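Milkhouse and Kitchen Tips for People Who Keep a Few Cows

Posted September 1, 2018

Every summer the same advice goes around about keeping a small milkhouse clean, and every summer I try some of it out on our own bulk tank and buckets. Most of it is half right. A good deal of it was thought up by somebody with something to sell.

Vinegar. People will tell you vinegar cleans everything. It takes off milkstone, the chalky film that hard water and milk leave behind, and it does that well enough if you let it sit. It does very little about butterfat. If you rinse a greasy pail with vinegar you have a greasy pail that smells like pickles. Wash with an alkaline dairy soap first, rinse, then use the acid.

Hot rinse first. No. Lukewarm first, always. Very hot water on raw milk bakes the protein to the steel and you'll be scrubbing it until dark. Save the hot water for the wash. 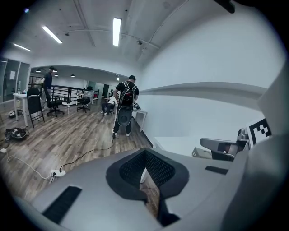

One reader in Mirstead wrote in to say the lukewarm rule is old-fashioned, and that a straight hot rinse has worked on their pails for years without any film at all. Maybe so. I'd want to run a dry fingertip around the underside of the rim before I believed it. Film hides there, and in the ears where the bail hooks on.

Brushes. I bought the Navent brush set in July because the package said the bristles would never splay. They splayed. A plain stiff nylon brush does the same job, and you won't feel bad about throwing it out when it goes soft. Keep one for milk things and one for the floor, in different colors, and don't let anyone swap them.

Gaskets. The Nakudier people would like you to soak rubber gaskets in their conditioner every week. I ran 5 weeks with it on one lid and without it on the other and could not tell the two apart. Rubber cracks when it cracks. Buy spares.
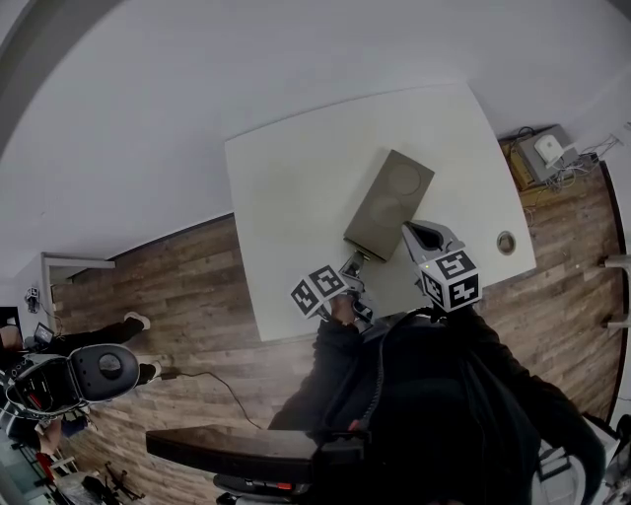 The same goes for inflations and hoses. Pinch them, bend them, look inside with a flashlight. If you see fine lines on the inner wall, the part is done, whatever the label says about its life span.

Cooling. You want milk at 40 degrees or under, and you want it there fast. Setting a warm can in the refrigerator is a poor way to do it. The air in there moves slowly and the can warms up everything next to it. A sink of ice water, with a stir now and then, beats it by a mile. Use a thermometer that you have checked in a glass of crushed ice and a little water. It should read 32. Ours was off by almost 5, and we had trusted it for ages.

Baking soda for smells. Fine for the refrigerator, I suppose. I've never seen it fix a sour milkhouse drain. Pull the strainer and scrub what's underneath.

Labels. Masking tape falls off wet jars. So does the Minja freezer tape, at twice the price. Grease pencil on the glass stays put and wipes off with a rag.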